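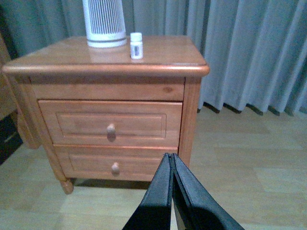 M. Kerjean

mercredi 6 février

Vernis, suite des essais d'adhérence. Support : pin massif, chants arrondis, deux couches de Dremar brillant sur fond dur. Ponçage intermédiaire au 320, dépoussiérage au chiffon.

Lot 8 repris ce matin. Quadrillage à la lame, ruban, arrachement sec. Rien sur les faces planes. Écaillage sur les arrondis côté bois de bout, toujours au même endroit, là où le film est le plus mince. Viscosité à revoir avant la prochaine passe, le bidon a épaissi depuis l'ouverture.

Nœuds : l'isolant Pamesen tient sur les petits. Sur les gros, légère auréole jaune à la lampe, visible en lumière rasante seulement. Je laisse vieillir jusqu'en avril et je compare avec le témoin non isolé.

Essai de polissage sur l'éprouvette 11 : abrasif 3000 à l'eau, puis pâte Maruyama. Brillant correct, mais traces circulaires si on dépasse 550 tr/min. Rester en dessous. Tampon mousse à remplacer, le velcro lâche.

Étuve Stakar : l'afficheur dérive toujours. Ne pas s'y fier, mettre le thermomètre à sonde sur la grille du milieu. Joint de porte commandé, pas reçu.

À faire :
refaire le lot 8 avec arêtes cassées au 240 avant fond dur
peser les éprouvettes avant et après séchage (oublié sur les deux dernières séries)
étiqueter les pots de diluant, il y en a deux sans date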